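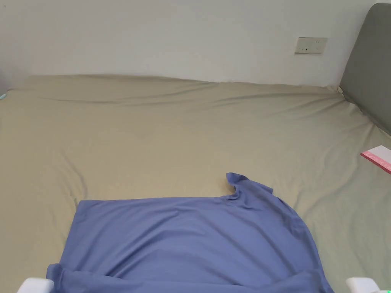 Search listings, guides and house notes Go

Policarpio Guest House
Bedroom safety check, with comments
Room: back double, upper floor
Checked by: Genalyn Dagdag
Read over by: Jocelyn Lacson
Month: January

Hello all, and thank you for being patient with me while I got through the upstairs rooms. I have kept to the same order as last time so Jocelyn can lay the two sheets side by side, but I've written more in the comments, partly because Revathi is taking over this floor and I remember how little I could make of a page of bare check marks when I started!

1. Outlets and cords

Outlet plate on the wall by the bed: OK
Plate sits flat and nothing rattles when you press it. I like that it is well up the wall, clear of the mattress, and I'd ask everyone to keep it that way. Please don't push pillows or a folded comforter up against a charger that is in use.

Extension cords under or behind the bed: OK, none
Crisanto took the old one away in the fall and it has not crept back.

Bedside lamp cord: FIX
The cord is fine along its length but stiff where it goes into the base. I have taken the lamp down to the office with a tag on it. The spare Lukton lamp is in the hall closet and can go up for now.

2. Bed and headboard

Headboard fixings: OK
This is the gray padded one. Crisanto and I each took a side and gave it a good pull. One bolt on the wall side needed a half turn and then it was solid. Whoever does this next, please use the hand wrench, as the power driver chewed up a bolt head in the front room.

Gap between headboard and wall: OK, watch
Small things go down there (I have fished out two earrings and a library card over the years) and so does dust. Run the long duster down it at every changeover.

Slats and center leg: OK
All slats seated. The felt pad on the center leg is getting thin but will do until spring.

Fitted sheet: OK
Corners are deep enough and hold when you sit on the edge, which was my complaint about the last set. It does wrinkle, I know, and Jenő has offered to iron it, bless him, but wrinkles are not a safety matter and I would sooner he looked at the stair rail.

Mattress label present and readable: OK

3. Laundry and things on the bed

Clothes cleared before the room is closed up: COMMENT
We all use the big beds for folding and I'm not going to pretend I don't. It's the best flat surface in the house, and a T-shirt comes out so much neater when you can spread the whole thing out first. All I ask is that the folded pile goes into a drawer or down to the laundry room when you're done. Notebooks and pens too, please. Pens especially, after what happened to the white bedspread.

Nothing fabric left over the heater: OK

4. Floor and way out

Clear walking path from bed to door: OK
Rug edge lies flat: FIX
The corner nearest the door curls up and I caught my own toe on it. Double-sided rug tape is on the shopping list. Until it arrives the rug stays rolled in the closet.

Door opens fully and latches: OK
Window opens and stays open: OK, a bit stiff
A rub of candle wax on the track did wonders downstairs.

5. Alarm and heater

Smoke alarm test button: OK
Good and loud. Jenő heard it from the yard. New battery put in while I had the stepladder up.

Heater, low setting, 1000 watts: OK
Heater, high setting, 2000 watts: OK, but see below
The Brekico heater runs well on both. On high it must be the only thing plugged into its outlet, and it goes straight into the wall. Revathi asked if a timer plug would be all right and I would rather wait until Crisanto has read the rating on it.

To do before the next guests
Lamp cord, Crisanto
Rug tape, Genalyn
Window track, Jenő
Felt pad for center leg, Revathi, in the spring

Note added by Jocelyn: Read and agreed. Rug tape is ordered, order number 598, and it should come with the cleaning supplies. Revathi, please borrow my copy of last year's sheet whenever you like, it's in the blue folder by the office phone.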